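Jitura arm drops the drum every time (ticket 571, still open)

Posted by Idun Kristiansen, March 31, 2026 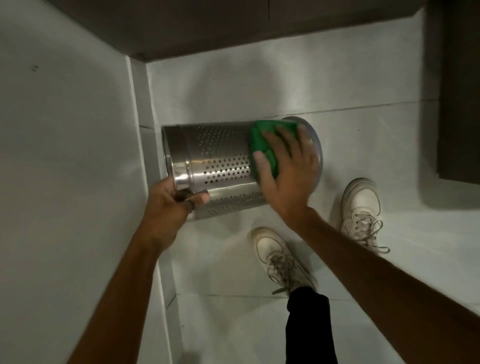

Going over the drum with the green scrubber, at the base end.

Right, update on the slipping. Quick recap for anyone new: I'm building a little arm at home on the Jitura kit, and the job is to pick up a perforated stainless steel drum, turn it on its side and set it back down. It gets as far as the turn and then the drum slides out of the fingers, closed end first. Very loud on tiles, sorry neighbours!

What I've tried so far:

Grip force up from 400 to 2,000 in the config. No change, except the wrist servo now whines.

New finger pads from Urnwood (the soft ones). Better for around 2 lifts, then back to slipping.

Moved the grip point off the holes and on to the plain band by the rim. Worse, it's too end-heavy there and swings.

Abdelilah Metwally asked in the last reply whether the drum was greasy, and I had to admit I'd never washed it, not once since I bought it in November. So it's had a proper scrub all over, and the pads are getting a wipe with soapy water too. I've put the force back to 400 so I'm only changing one thing at a time (well, two).

Still to do: rerun the turn test and post the log. If it slips again I'll try the Prydderch wrist bracket, unless someone's got a spare Zilis one they'd lend me?

Status: waiting on me.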